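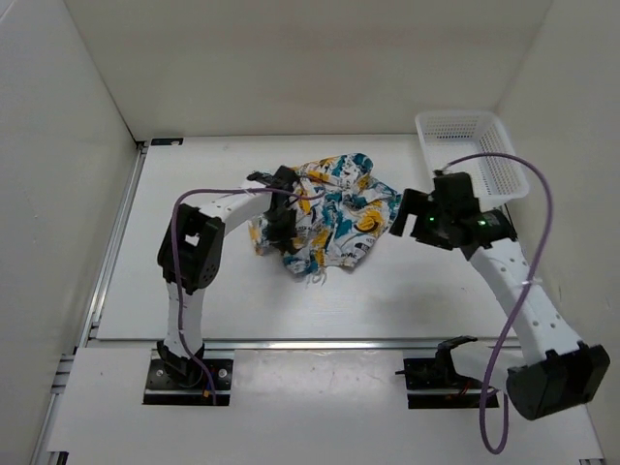
Issue 38 · page 6

Filed under: Home & Hobby

The Trindstead fabric swap is back this May, and we can't wait! Last time 110 of you came through the doors at Venby Hall, and over 300 pieces found new homes – cottons, curtain ends, even a whole quilt top. Bring anything clean and bigger than a dinner napkin, and pin a note to it if you know the fiber. Doors open at 10 a.m. Swap first, then stay for tea and the hand-sewing table, which was such a hit!

Contact the newsletter desk | © Trindstead Craft Circle | Back to top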